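Section 4: Setting Up Your Panholm Mobile Board

4.1 Before you start

Read this section through once before you open the hardware bag. The board panel is heavy and awkward to hold, so have a second person ready for steps 5 to 7. Work on carpet or on the flattened shipping carton to keep the panel from getting scratched.

You will need a Phillips screwdriver and the hex key from the hardware bag. Do not use a power driver. The threads in the posts are easy to strip.

4.2 Assembling the stand

1. Lay both posts on the floor with the predrilled holes facing each other.
2. Fit the lowest crossbar first. Start the bolts by hand and leave them a half turn loose.
3. Fit the remaining rails the same way.
4. Check that the posts are the same distance apart at top and bottom, then tighten all bolts.
5. Stand the frame up and lock the casters.
6. Lift the panel onto the support pins, one person on each side.
7. Hold the panel in place while the other person fits the side screws.
8. Push the end caps onto the ledge.

CAUTION: Never lift the finished board by the ledge. It is made to hold markers and an eraser only.

NOTE: The top edge of the panel should sit 165 cm from the floor on the lowest setting. If it is higher, the support pins are in the wrong holes.

4.3 Adding storage

The rails below the panel will take most hanging organizers with a fold-over top. Hang the organizer near the center so the stand stays balanced, and keep heavy items such as cleaner bottles in a cabinet. 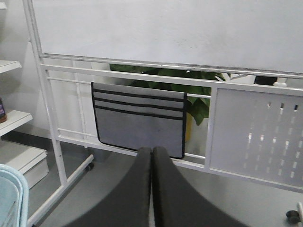 A customer who bought the Panholm for a classroom wrote to us that markers last longer stored flat on the ledge than standing tip up in a pocket, and that she now keeps only cloths and spare magnets in hers. We agree about the markers. Tip up, the ink drains away from the point and the marker writes faint.

4.4 First use

1. Peel off the protective film, starting at a corner.
2. Wipe the surface with a damp cloth and let it dry fully.
3. Write a short test line near the edge, wait a minute, and erase it.

If the test line leaves a shadow, some film adhesive is still on the surface. Wipe again with Banberg board cleaner and repeat the test. Do not use scouring pads or furniture polish.

4.5 Moving the board

Unlock all casters before you push. Push from the posts at waist height, and go through doorways end first. Lock the casters again before writing.

Retighten the frame bolts after the first month of use and every September after that. For replacement parts, see Section 7.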